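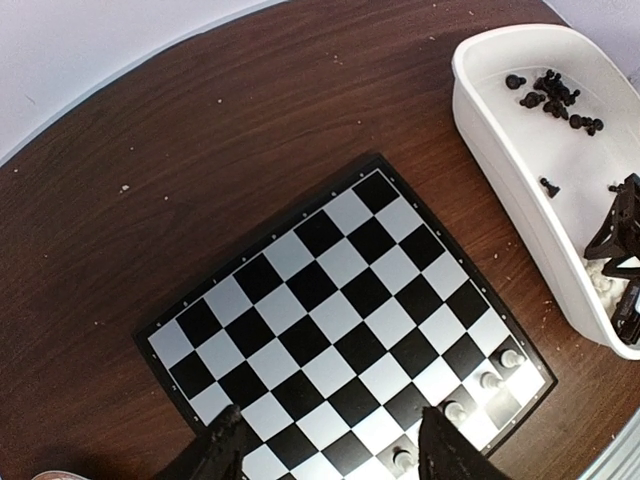
Chess clear-up, teleop demos — 06/07/2019

Table setup for the Pendon arm today: board turned on the diagonal, white tub off to the right, black pieces in the tub, whites still on the board. The task is pick a piece, carry it over, let go inside the rim. Sounds like nothing! It took me ages to get smooth at it.

Goal was 20 clean demos by remote and I got 11 (plus a heap of junk ones I've tagged so they don't sneak into the training set). Good ones start at episode 3147 in the Bako folder.

Stuff I noticed:

Pawns are the worst. The round head slides up out of the fingers if I close too high, so now I come down until the tips nearly touch the board and then squeeze — slowly.

Glare on the light squares makes it hard to judge depth through the wrist view. Tried the overhead lamp off, a bit better.

I wait too long before letting go over the tub. Playback shows a pause of 10 frames or more every single time, and the policy is going to copy that for sure.

Tried moving the arm by hand too, and it's much quicker, but my hand keeps getting into the wrist view. Sticking with remote for now.

Next: wipe the crumbs off the table, redo the left corner, ask Clerholm about softer finger pads.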